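Levberg used-car listings, data card

Asking prices for used hatchbacks and small sedans, copied from dealer pages in Levberg and Usulham. 2000 rows, one per listing. Asking prices only. Dealers don't publish what the buyer paid, so please don't call these sales.
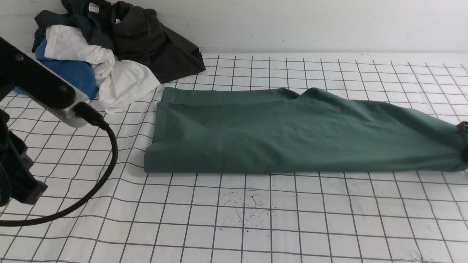
Last changed: July, version 4

Mileage is whatever the dealer typed. In 83 rows it is lower than in an older listing for the same car. I left those in and set mileage_flag to 2. Draw your own conclusions.

The Fumham rows are gone. That dealer relists unsold cars under new stock numbers, which made turnover look far healthier than I believe it was.
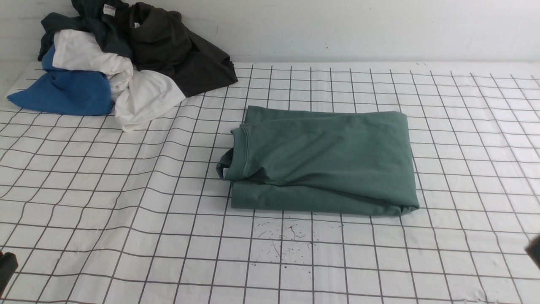 Folded green T-shirt on the grid sheet.

The "condition" column is close to useless, as almost everything is "excellent". The Yang price model uses it anyway. I would want to see its scores without that column before trusting them.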